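Bread and a Bowl: A Gallery

By Maya Ghanem
May

Filed under: Kitchen & Table > Photo Galleries

Last year's gallery was about bread boards. This one is about the bread and bowl together, and whatever they happen to be sitting on. The idea came out of a conversation in Pidcombe after the spring baking class, when a few of us were eating rolls over the workbench and talking about how little of the bread we make ever reaches a dining table. Most of it gets eaten standing up, next to a sink or a laptop or somebody's sewing.

The rules were short. There had to be bread. There had to be a bowl, full or empty. The surface had to be left as it was, without a tablecloth brought in for the occasion. I asked for plain light and no flowers.

The introduction is longer than usual because people wrote in with questions about the bread and the surfaces, and I said I would answer them all in one place. If you only came for the gallery, scroll down.

The bread

Our class dough is a soft white dough that works for round rolls, buns and thick flatbreads. It uses 700 grams of bread flour, 418 grams of water, two teaspoons of salt, a packet of instant yeast, a tablespoon of sugar and three tablespoons of oil. The water figure looks fussy. It came from adjusting the recipe over several classes, and a few grams either way will not matter.

Mix everything until there is no dry flour left, wait 15 minutes, then knead until smooth. Let it double. In the classroom that takes an hour and a half, and in my kitchen in winter it takes closer to three. Divide it into pieces the size of a small orange for rolls, or a bit larger for flatbreads.

For rolls, tighten each piece into a ball and let it rise again under a towel before baking. For flatbreads, press the balls out with your palm and cook them in a dry skillet over medium heat with a lid on. The lid keeps the top soft while the bottom browns. Flip them once. Dark patches are normal and taste good. If the patches are black and the middle is still doughy, the pan is too hot.

Several people asked why their flatbreads puff on one side only. Usually the dough was pressed out unevenly. Turn it a quarter of the way around after each press and keep the middle as thick as the edge.

Keeping it soft is mostly a matter of wrapping it. Stack flatbreads in a clean towel as they come off the heat. Rolls can cool on a rack without a cover if you like some crust, or under a towel if you don't. Freeze what you will not eat by the next day. I don't keep bread in the refrigerator.

The bowls

The bowl most people own and never think about is a cereal bowl, five or six inches across, glazed inside and out. It is the right size for soup with one roll. Wide pasta bowls look good with bread laid across the rim, but the bread slides in as soon as you pick the bowl up. Small dipping bowls are fine for oil and salt, less so for anything with beans in it.

Color makes more difference than shape. White bowls are easy. Dark bowls hide the food, and black bean soup in a black bowl looks like a hole in the table. Pink, which I had never bought before this year, is good with anything brown and very good with bread. The shop in Amundsen where I get seconds had a stack of pale pink bowls by the register and I came home with four. Two have a pinhole in the glaze under the foot. They hold water without trouble.

If you have a bowl with fine cracks in the glaze, use it for fruit or keys. Soup gets into the cracks and stays there.

What goes underneath

Wood boards get the most attention and I wrote enough about them last year. Oil them, dry them standing on edge, and keep them out of the dishwasher.

Bare laminate counters are better than people think. They wipe clean and dough comes off them with a scraper. The one thing they can't take is a hot skillet set down directly.

Baking sheets turned upside down make a decent serving surface for a crowd. They clatter. Put a towel under them.

Cutting mats, the kind sold for sewing and paper craft, turn up in a lot of homes because the sewing table and the eating table are the same table. They are printed with a grid and the surface closes up after a blade passes over it. They are not made as food boards, so I would not slice bread on one or leave butter on it. Heat can warp them, too, so let a pan cool somewhere else first. Wash them in cool water with a little dish soap and store them flat. A mat left rolled up behind a door will keep its curl for a long time.

I have a soft spot for these mats. The pale lines help when you are laying things out, and green makes a good background for bread, which is more than I can say for my own gray counter.

Linen and cotton towels do most of the work in any bread kitchen. Buy the flat-woven kind. Terry cloth leaves lint on the dough.

A few notes on taking pictures at the table

Stand over the table or sit at it. The halfway view from the doorway makes every bowl look like an oval. Overhead lights put small white shines on a glazed bowl, and you can move them a little by turning off one lamp or shifting the bowl a few inches. I don't mind them. They show that the inside is glazed.

Leave room between the bread and the bowl, at least the width of a hand. Things that touch tend to merge when the picture is small. Put the bread down with its better side up. If one side is pale, that can be turned toward you as well; it tells people how the loaf sat in the pan.

The gallery

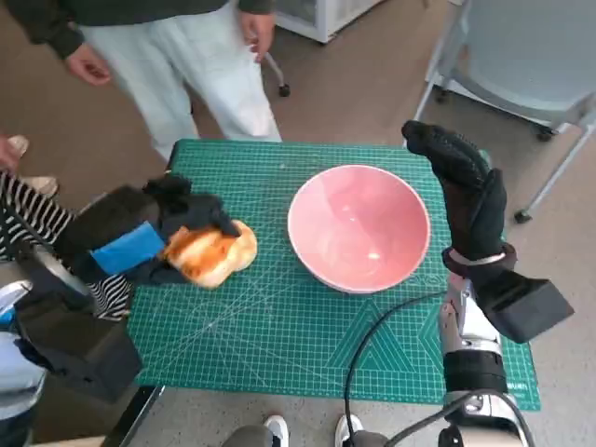 TESTWOOD, May. Bread to the left, an empty pink bowl with a thin white rim near the middle, both on a green cutting mat. The top of the bread is golden brown with darker toasted patches.

Pink, brown and green together are the colors I would pick from this whole project. The mat has nested triangles printed toward one corner as well as the usual grid and diagonals. Those angled guides are meant for quilters and pattern cutters, and anyone who has tried to cut a true sixty-degree triangle without them will know why they are there.

What to put in a bowl like this one

I asked the Testwood regulars what they would serve in a small bowl with soft bread on the side, and the answers leaned heavily toward soup. Three that work well with the class dough:

Red lentil soup. Cook one chopped onion in oil until soft, add a cup of red lentils, a teaspoon of cumin and four cups of water, and simmer for 25 minutes. Salt it at the end and squeeze in half a lemon. It thickens as it stands, so save some hot water to loosen it.

White beans with garlic. Warm two cans of drained beans with plenty of olive oil, sliced garlic and a splash of water. Mash a third of them with the back of a spoon. Pepper on top. Tear the bread for this one.

Tomato and egg. Simmer a can of crushed tomatoes with a pinch of sugar and chili flakes until thick, then stir in two beaten eggs off the heat. Eat it right away.

For something sweet, plain yogurt with honey is enough. A warm flatbread with a scrape of butter will take care of the rest.

On pressing and tearing

Pressing the top of a roll with your fingers is the quickest check of how soft it is. Fresh bread from this dough gives easily and comes back up. Day-old bread gives less and may wrinkle along the crust. If it feels hard all the way across, wrap it in a damp paper towel and warm it for 15 seconds in the microwave, or sprinkle it with water and put it in a low oven inside foil.

Tear soft bread from the edge with both hands. A knife squashes it, especially a short one. If you need even pieces for guests, wait until the bread is fully cool and use a long serrated blade on a proper board.

Corrections and small items

The print handout from the spring class said two tablespoons of salt. It should be two teaspoons. Please fix your copy if you kept it.

The Hosivetti rye recipe is still being tested. The crumb is gummy at the bottom and I want another try with a longer bake before I post it.

Anyone looking for flat-woven towels in Amundsen should ask at the back counter, where they are kept folded under the aprons. The seconds shelf is restocked when the kiln shop clears out, and there is no schedule for it.

Next year's subject will probably be lunch boxes.

Related galleries

Twelve Bread Boards and How They Wore
Soup at the Workbench: Pidcombe
Seconds Shelf: Bowls with Small Faults
Towels, Folded and Not
Sewing Table, Supper Table
Rye in Progress: Hosivetti Notes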